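Loose top on a perforated table: fasten it or leave it floating?
Forum: Tops, Panels and Glue-ups

fengyi_t
Joined this month
October 16, 2021
I have a wide panel lying on a blue pegboard table. It gets used for sorting and arranging kids' shape blocks (star, triangular prism and so on). The panel came from Surico as an offcut, sold as maple. I have no paperwork for the species. It is pale cream to light tan with some darker swirls, and the glue seams run the long way.
Two questions.
1. Can a panel like this stay loose, or should it be screwed down through the perforations?
2. What finish, if any, for a surface that only sees light blocks and hands?
Feng-yi Tsang

quartersawn_pete
Posts: 3,682
Loose is fine. Put cork or thin rubber strips under it to stop creep. Finish both faces the same way, same number of coats. One face sealed and one face bare is the usual cause of cupping, and a wide panel shows it quickly.

millrace
Posts: 2,483
I'd fasten it. A loose panel gets nudged and then the blocks go over, which defeats the purpose if anybody cares where they stand. Pan head screws from below, large washers, center row fixed, outer rows left slack. The perforations are already there, so there is no drilling in the table.

quartersawn_pete
Slack in which direction? Pegboard holes are round. Wood moves across the grain, so the outer screws need slots or oversize holes. If the perforation is a close fit on the screw shank, you have pinned the panel at both edges and it will either split or open a seam.

millrace
Hence the washers. Use a screw thinner than the hole. A No. 6 in a quarter-inch hole has enough play for an indoor panel. I have a shop fixture done this way and it has been through several heating seasons with no trouble.

quartersawn_pete
How wide is your fixture? Movement scales with width. I don't dispute that it works on a narrow one.

millrace
Narrower than hers, I assume. Point taken. I would still take play in a clearance hole over a top that slides.

dovetail_ed
What is the table made of? If it's hardboard, the screws will pull the sheet up into the panel before they pull the panel down. Hardboard isn't stiff enough to flatten anything. Perforated steel is another matter.

fengyi_t
I haven't checked the sheet closely. I inherited the table. A magnet should settle it and I'll try that tonight.
The panel isn't cupped as far as I can tell. I put a straightedge across the near half and couldn't get a sheet of paper under it.

dovetail_ed
Check across the seams too, and check diagonally. A panel can be flat across the middle and still be in wind. A star that stands on two points is a good level indicator, by the way. It falls over long before a cylinder does.

grainline
On species: cream color and soft wavy figure are consistent with maple, but also with birch, and both get sold under the wrong name. Look at the end grain with a loupe. In maple the pores are small and evenly spread and the rays are easy to see at 10x. In birch the pores are larger and you will have trouble finding the rays. For your use it makes no difference. They move by similar amounts.

fengyi_t
Thanks. I was mainly asking on account of the finish. Somebody at the Thakur lumber counter told me oil turns maple yellow and I would like to keep it pale. The contrast with the colored blocks is useful.

grainline
Oil does, yes. Use a water-based clear in matte. Three thin coats, 320 grit between them. It stays close to the bare color.

quartersawn_pete
Losisow matte is what I use. It raises the grain on the first coat, so wipe the panel with a damp cloth the day before, let it dry, and sand that off first. Don't skip the underside.

millrace
Or leave it bare. A bare top has more grip than a film finish, and blocks stay put. Hand grease is the only real argument for a coating and that sands off.

quartersawn_pete
Bare wood also takes on moisture faster, and you're the one who wants it screwed down.

millrace
Fair. If it's screwed, seal it. If it's loose, I'd leave it bare.

grainline
One more thing on the seams. If you can feel a ridge at a seam with a fingernail, that is often glue creep. Tasus white glue is prone to it in my experience, and a yellow glue is less so. Scrape it flush with a card scraper and don't sand just the ridge or you'll dish the wood on either side. It may come back in a year.

fengyi_t
Magnet result: it doesn't stick. That rules out ordinary steel, so I'm staying away from screws for now. Plan is rubber strips underneath and two coats of matte on each face, with a third on the top if it looks thin.
No ridge at either seam. The one near the far edge is hard to find by touch at all. Most of the handling happens back there, where the blocks get grouped, and the broad boards on my side have stayed nearly clean apart from a few tiny specks. I'll sand the whole face evenly anyway, going with the grain and across both seams in one pass, and let it sit a full day before the first coat.
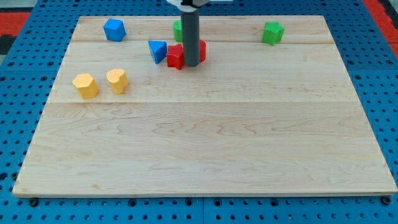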